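**Product review: Qaisi farm record and medicine book software**
Girivdale Farm Advisory Service, 23 Aug 2022

Keeping livestock medicine records up to date is a routine duty, and one that is easily left until the end of a long day. The Qaisi package is intended to let farm staff enter treatments, movements and feed deliveries from a phone and to produce a complete record when an inspector asks for it. The Service tested it during July on a mixed beef and sheep holding at Stikulstead.

The holding had 733 animals on its books at the start of the trial. Existing records were imported from a spreadsheet, a task that took one afternoon. The importer rejected 14 entries, all of them ear tag numbers typed with a space in the wrong place. Each was listed clearly on screen and could be corrected without starting again.

Daily use was satisfactory. A treatment can be entered in four steps, and the withdrawal period is calculated from the product chosen. Entries made out of signal range are stored on the phone and sent later – a necessary feature on the upper fields, where coverage is poor. 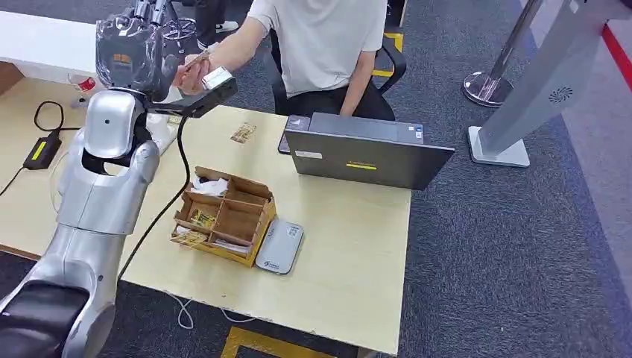 *A small item being passed or held between two hands at the table.*

Stojan Stojanović, who manages the stock at Stikulstead, reported that the batch entry screen saved him the most time. He was less satisfied with the search function, which finds an animal by its full tag number only. The Service shares this view. Staff working at a handling gate commonly know the last few digits and little else.

Reports are plain and print well. The medicine report may be sorted by date, animal or product, although the feed report offers date order alone. The standard license allows 1,000 animals. Larger holdings must apply for an extended license, and the terms should be obtained in writing before records are transferred.

Support is provided by telephone through Rondley. Two calls were placed during the trial. The first was answered promptly; the second was returned the following morning.

The Service considers Qaisi suitable for small and medium holdings with more than one person recording treatments. Farms that depend on partial tag searches should ask for a demonstration before they subscribe.

**Rating:** four out of five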